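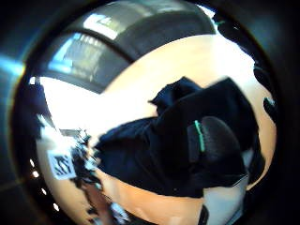 Figure 3. Dark navy fabric, bunched, on a pale surface.

4.2 Is a bundle an unfolded garment?

Most of the household studies we reviewed sort cloth into two states, folded and unfolded, and treat the second as work left to do. We doubt that this is a sound way to count. Halilović and Villca, in the Tombridge survey, coded 500 pieces of clothing by this rule and reported that people leave a large share of their laundry unfinished. The number has been repeated often. The rule behind it has had much less attention.

Figure 3 shows the trouble. The cloth is crumpled, and under the Tombridge rule it would be entered as unfolded. Yet it has one pointed fold standing up and a broad lower fold hanging down, and a dark object with a green stripe lies on top of it. A coder who had only this view could say that the cloth is not flat and not squared off. Whether it was dropped there, set down for a minute, or left that way on purpose by someone who considers it put away is a separate matter, and the view does not settle it. We could not agree on what the garment was, or whether it was a garment.

We gave a set of 200 such views to two coders, Karaca and Sutter, who worked apart. They were asked first for the state of the cloth and then for what they took the owner to mean by it. On the first question they disagreed in 13 cases, mostly items folded once and then rumpled. On the second they disagreed so often that we stopped treating the answers as data. Sutter tended to read any object lying on cloth as a sign that the cloth had been forgotten. Karaca read the same thing as a sign that the cloth was in use as a place to put things. Both readings are reasonable and neither can be checked without asking the person who lives there.

We did ask, in 16 homes. The answers were less help than we had hoped. Several people described a heap as "done" while we were standing next to it, and one called a neat stack "the pile I still have to deal with." Reisinger has argued that such answers show a private sense of order that outsiders miss. That may be so, but people who are asked about a heap by a visitor also have a plain reason to defend it, and her interviews do not separate the two. Ours do not either.

Nor does a finer scale fix the problem. The Hofstetter scheme has separate codes for draped, bunched, rolled and stacked cloth, and our coders liked using it. It describes shape better than the two-way rule does. It still says nothing about whether a task is finished, although the paper that introduced it adds up the "bunched" and "draped" codes and calls the total "tidying backlog." We see no support for that step in the data it reports.

In the rest of this section we therefore use "bunched" for shape alone. Where we write that an item was left undone, the resident told us so, and the reader should give that claim the weight of any other self-report.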